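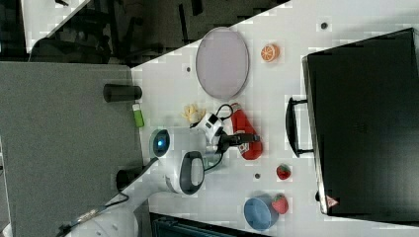 How to Check a Bronze Statue Before You Pay for It

Posted January 16, 2025 by the Tanditz Garden & Statuary desk

Sellers use the word "bronze" pretty loosely. Sometimes it means metal, sometimes it means a color, and the listing won't always say which. Before you hand over a deposit, run through these steps.

1. Ask what it's made of, in writing. "Bronze finish" and "cold cast bronze" usually mean resin with a coating or some metal powder mixed in. Fine for a shelf, but don't pay foundry prices for it.

2. Bring a magnet. Bronze won't hold one. If it sticks, you may have painted iron, or a steel frame inside. If it doesn't stick, you haven't proved much – brass, aluminum and resin pass the same test.

3. Tap it with a knuckle. Hollow metal rings a little. Resin gives a dull thud.

4. Look underneath. The base is where finishers get lazy. Check for chips with white or gray showing through, and for seams that were filled and painted over.

5. Don't trust the date. We looked at a garden figure in Zurkstead marked 1777 on the plinth, with Phillips screws holding the plinth together. A number in a mold costs nothing to add.

6. Be careful with foundry marks. A Lenihan stamp can be copied along with the rest of the piece. Ask for paperwork, then call and see if it matches.

7. Get 2 shipping quotes. "Free delivery" often stops at the curb, and a life-size figure is no fun to move from there.

As for the meaning of the pose, sellers love to explain it and charge for it. I'd ignore that part. Buy it if you like looking at it, and if you're putting it outdoors, wait until April so the ground is soft enough to set a proper footing.

2 comments | 2 shares

Contact us | © Tanditz | Back to top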